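Block Sorting Puzzle: Kesteo Edition
Mobile game for Android phones and tablets
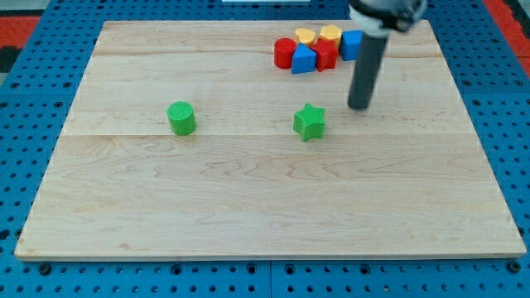
Kesteo is a single-player tile and block puzzle published by Quinlan. The player receives blocks one at a time from a queue at the side of the screen and places them on a fixed grid. A row or column clears when every cell in it is filled. Blocks cannot be rotated in the standard mode. The game ends when no block in the queue fits the remaining space.

The current release is version 6, dated July 5, 2019. It replaces all earlier versions and installs over them without removing saved progress.

Game modes

Standard. The grid is eight cells wide and eight cells high. There is no time limit. Score depends on the number of cells cleared and on the number of lines cleared in a single move. Two lines cleared together score more than the same two lines cleared separately.

Levels. The release contains 226 levels in 6 groups. Each level begins with a partly filled grid and a set target, for example clearing all gray cells or reaching a score within a given number of moves. Levels within a group can be played in any order once the group is open. A group opens when half of the levels in the previous group are complete. Levels that were numbered differently in version 5 keep their old results.

Timed. Blocks enter the queue at a fixed rate. The rate increases after every ten lines. If the queue fills before a block is placed, the game ends. Rotation is permitted in this mode only, by tapping the block before dragging it.

Daily. One grid per day, the same for all players. The grid changes at midnight local time as set on the device. A missed day can be played later from the calendar screen – it counts toward the monthly total but not toward the streak.

Controls

Drag a block from the queue to the grid. The block is drawn slightly above the fingertip during the drag. The offset can be changed under Settings, Touch, with three positions. A shadow on the grid marks the cells the block will occupy on release. If no shadow is shown, the position is not legal and the block returns to the queue.

Undo is available in Standard and Levels. It reverses one move. Using Undo in Levels does not affect completion but removes the "clean" mark from the result. Left-handed layout moves the queue to the opposite side of the screen and mirrors the menu buttons.

Block sets

There are 41 block shapes in total. A new installation starts with the basic set only. Further shapes appear as level groups are opened, and once opened they also appear in Standard. Players who prefer the basic set can limit Standard to it in the mode options. High scores are kept separately for the basic set and the full set.

Themes

Four themes are included: Plain, Zorkholm, Slate and High Contrast. A theme changes the colors of the blocks, the grid and the background. It has no effect on play. High Contrast adds a pattern to each block color and is the recommended choice for players who have difficulty telling colors apart. The Trirnilell theme is sold separately from the in-game shop and includes its own sound set.

Coins

Completed levels and daily grids award coins. Coins are spent on hints and on additional Undo moves. A hint highlights one legal placement for the current block. It is computed from the present state of the grid only and does not look ahead at the queue, so it will not always be the best placement. The coin balance is limited to 2,000. Coins earned above the limit are discarded. Coins cannot be transferred between devices except through a backup.

Requirements

Android 5.0 or later
1 GB of memory
90 MB of free storage
Screen of 4 inches or larger recommended
Internet connection for the daily grid, the shop and online scores only

Standard, Levels and Timed run fully offline. Online scores recorded while offline are sent the next time the game is opened with a connection. On devices with 1 GB of memory, the animated background should be turned off under Settings, Display.

Backup and transfer

Progress is saved on the device after every move. To transfer it, choose Settings, Backup, Create, and copy the resulting file to the new device. Choose Settings, Backup, Restore on the new device and select the file. Restoring overwrites any progress already present. A backup made in version 6 cannot be read by earlier versions.

Changes in this release

Daily mode added
Left-handed layout added
Fixed: the shadow was drawn one cell too low on some tablets with the navigation bar hidden
Fixed: the timer in Timed continued to run while the pause menu was open
Fixed: sound returned to full volume after a phone call
Changed: hints no longer highlight a placement that would end the game if another legal placement exists
Removed: the banner on the results screen

Known issues

In split-screen view the queue may overlap the score display. Rotating the device twice restores the layout. On some devices the calendar screen opens on the wrong month after the system language is changed – closing and reopening the game corrects this. Both are scheduled for an update in August.

Price and advertising

The game is free to install. Advertisements are shown between games in Standard and Timed, and never during play. A one-time purchase removes them permanently on all devices using the same store account. The purchase can be restored from Settings, Purchases after a reinstallation.

Support

Reports should include the device model, the Android version and the game version shown at the bottom of the Settings screen. For a problem with a particular level, include the level number. Use the Contact entry in the Settings menu, which fills in the device details automatically.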